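Sleep, or the lack of it

Right. Quick one before work, kettle's on, apologies for the state of this.

Several of you asked after the last post whether I'd sorted the sleeping out. No. Sort of. Better than it was in February, when I was getting up at three every night and reading the backs of cereal boxes. Worse than it was when I was a student and could sleep on a radiator.

So, where I've got to. In no order.

Going to bed early doesn't work. Not for me. I know it's what everybody says. I tried it for a fortnight, in bed by half nine like a child before a school trip, and all I did was lie there for longer. Then you start doing the sums. If I go off now I'll get six hours. If I go off now I'll get five and a half. Horrible. I was more tired from the adding up than anything.

What's helped a bit is going later. Half eleven, quarter to twelve, proper yawning. I felt guilty about it for a week and then I stopped, as it was the first week I'd not seen three o'clock since Christmas.

The other thing is the getting up. Same time every day, weekends too, and I hate it. Saturday mornings used to be the whole point of the week. Now I'm up at 7 with the blinds open looking at next door's wheelie bins. The dog two doors down has the same routine so at least there's company. But it does work, I think. I skipped it over one weekend (wedding, long story, will write up when I've got the photos off my cousin) and paid for it until the Tuesday.

Then there's the clock. Got rid of it. It had those red numbers that light up half the wall. I put a tea towel over it first, then turned it to face the wardrobe, then I was getting out of bed to go round and look at it, which says it all really. It's in the kitchen drawer now with the dead batteries. The phone charges in the hall. I bought a cheap wind-up alarm from the hardware place on Fulton Road and it ticked so loud I had to put it in a sock. In the sock it's fine. I can still hear it go off.

Temperature. This was the big one and I was stubborn about it. I like a warm room. I grew up in a house where you could see your breath in the bathroom and I promised myself never again. Heating off at nine now, window open a crack, thicker duvet, and I grumble the whole time I'm getting changed and then I'm away. Annoying. My mum has been saying it for years so please don't anybody tell her.
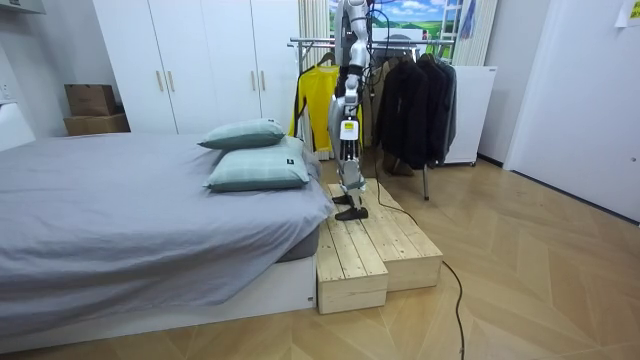

Coffee next, and I knew this was coming. I've moved the last one to lunchtime. I was having one at four, one at five if the meeting was dull, and telling everyone that it didn't affect me. It does affect me. First few days I had a headache you could have hung a coat on. Now I have tea in the afternoon, weak, and after tea time nothing except this Wumia stuff, which is a sort of barley drink Pramila put me onto. It tastes like the water you've boiled toast in. I've come round to it. You can't get it in the supermarket but Rajput's on the corner has it, bottom shelf by the lentils, and he's started keeping one back for me when it's running low. If you're local and you buy the last one we're going to have words.

I should say about Pramila. Pramila Bhatt, from the Wednesday class I used to go to before my knee, reads this blog and will correct me if I get it wrong. She had years of bad nights after her second was born and it just never went back to normal. Her main advice was to stop talking about it. Stop telling people at work you're shattered. Stop comparing. Her view is that you build it up into this huge thing and then you take the huge thing to bed with you. I said I'd been planning to write a blog post about it and she gave me a look.

She's probably right. Anyway here we are.

What she also said, and I've found this more use than any of it, is get up. If you've been awake a while and you're getting cross then get out of bed and go and sit somewhere else until you're not cross. I'd always thought that was giving in. I used to lie there with my jaw clenched on the basis that at least I was resting. I wasn't resting. I was having arguments with people I haven't seen since school.

So now there's the chair. Back room, blanket over the arm, small lamp, a book which has got to be dull but not so dull that I pick up my phone instead. Currently it's a history of the canal at Dradstead, library copy, somebody's been through it in pencil correcting the dates. Perfect. I've been on chapter 7 for weeks. I know a lot about the bit before the lock was widened and nothing at all about what came after.

Some nights it's ten minutes and I'm back in bed. Some nights I do the whole thing and hear the first 126 go past at the bottom of the hill, all lit up, no one on it. I used to dread that bus. It meant I'd failed. These days it's just the bus, and if I'm up that early I might as well put a wash on.

Pillows. I've had more emails about pillows than about anything I've ever written including the thing about the council. You people have views. I've been through memory foam (too hot, smelt of a new car for a month), feather (sneezed), one of those with the dip in it for your neck (felt like I was at the hairdresser's) and a water one, which a reader swore by and which sloshed. Sloshed! Every time I turned over, like a ferry. I gave it to my brother and he loves it.

Now I'm on plain ones from the market and I've ended up with more than one, which the physio told me off for, what with my neck. She says one. She says it every time. But one is too flat and then I'm folding it in half by midnight and it's unfolding itself by one. 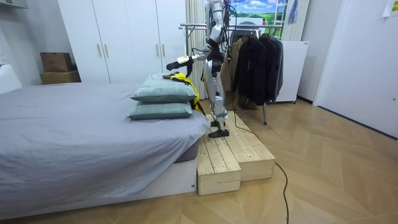 Two to a stack, sorry to the physio.

Moving on. Bedding generally. Wash it more than you think. I'm not going to say how often I was doing it before. But clean sheets night is a good night nearly every time and I don't know why it's taken me till my forties to notice that I could just have more of them. Line dried if the weather's kind. I don't iron. I've got a friend who irons pillowcases and I admire it very much, from over here.

Light. My road got the new street lamps in the autumn and it's like sleeping in a car park. I've written to them. In the meantime I've got blackout lining which I stitched onto the back of the old curtains myself, badly, by hand, in front of the telly. One side hangs lower then the other. It does the job apart from a stripe down the middle where they don't quite meet and I've closed that with a clothes peg. Very glamorous.

Things which did nothing for me, so you can save your money. Lavender anything. Whale noises. The breathing where you hold it for a count of something, just made me panicky. A banana. Someone said a banana. Counting backwards from a big number in 13s, which my colleague swears is too boring to stay awake for, but I'm a bit competitive so I was lying there wide awake getting better at it.

And I did go to the doctor's in the end, I know some of you were worried. She was nice about it. Bloods all fine, bit low on iron, told me to eat something green. She asked if anything was worrying me and I said no and then talked for most of the appointment, so. There's a lesson in that, I expect. I've gone back to writing things down before bed, only a list for the next day, on the back of an envelope. Bins. Ring the garage. Reply to Jo. It's surprising how small it all looks in biro. Sometimes the list is stuff I've already done and I put it on so I can cross it off.

Last night for the record: bed at quarter to twelve, woke once, lay there, heard the wind doing something to the fence, thought about getting up, and the next thing was the sock going off. I'll take that. I'm not going to say it's fixed, as every time I've told anyone it's fixed I've been in the chair with the canal that same night.

Oh and naps. I've not got to naps. I've got strong feelings about naps but I've got to leave in a minute and I can't find my other shoe, so next time. Also I owe you the soup recipe, I havent forgotten. And somebody asked where the curtain lining came from: the fabric stall in Dradstead indoor market, end by the butcher, ask for the offcuts as they don't put them out.

Tell me what works for you. Not bananas.

7 comments | Share this post

Contact | © All words my own, please ask before copying | Back to top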